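Konevard home simulator: how to set the start position and the first view

Konevard is a simulator kit for people who want to teach a household robot to move in rooms before they have a real robot. It is made by Stirunura and sold as a download, with a set of furnished rooms. I have used it since March, and this page explains the part where I lost the most time: placing the robot at a good start point and checking what its camera sees.

You need the kit already installed and the room pack called Stekia. If the launcher asks for a port, leave it at 3027. The viewer uses 3129, and the two must not be the same.

Step 1. Open the room

Start the launcher and choose the living room from the Stekia list. Wait until the status line says "ready". On my computer the first loading is slow, but the next ones are much faster, because the textures are kept on the disk.

Step 2. Place the robot

Open the Start tab. There are three fields: X, Y and heading. Do not type numbers yet. Click on the floor plan where you want the base to stand, then turn the small arrow. When you let go of the mouse button, the fields fill by themselves. Press Apply.

Step 3. Look through the camera

Go to the View tab and press Render. You get one still picture from the camera of the robot. It is important to do it every time, also when the floor plan looks right. The plan shows walls as thin lines, and it is easy to forget how much of the view a near wall can take.

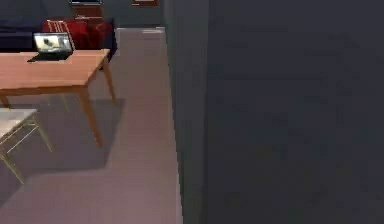 First render in the living room: the wall fills nearly all of the right half.

With a start like this one the robot has the coffee table and the laptop in view, but they are pushed to the left, and half of the picture gives it almost nothing to learn from. The strip of floor along the wall is visible, so it is still usable for a driving task. For a task with the laptop I would change it.

Step 4. Correct the view

Turn the heading a little to the left and render again. If the wall is still too big, move the base away from it and keep the same heading. Change one value at a time. When you are content, press Save start and give it a name that you will understand later. My first ones were called "test" and "test new", and I had to open all of them again.

Step 5. Run a short trial

Set the number of runs to 100 and leave the random offset at the lowest value. Look at the first few runs yourself before you leave the computer.

My opinion of the kit

The rooms are pleasant and the render button is quick. I miss an undo in the Start tab, and the manual from Živković, who sells the kit in my region, is for an older version, so the names of some tabs are different. Support answered me in one day.

Danica Stan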